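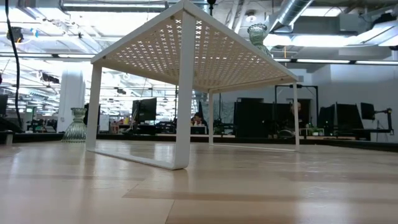 I came late to shelf risers. My friend Imani Mrema swore by them for years (she has one in every kitchen cupboard, plus one under the bathroom sink!) and I just nodded along. Then I picked up a white metal one at Hallia, the homeware shop on my way home, for less than the price of lunch, and now I'm a pest about it.

What I like best is the height. Put one green glass vase on top and another down on the table beside it, and suddenly two things you already owned look like a display. Ribbed glass is lovely for this, especially on pale wood.

Mine moves every week or so. Last month it held cookbooks, then a row of mugs, and since January it's been the flower spot. Imani wants it back in the kitchen. She can buy me a second one.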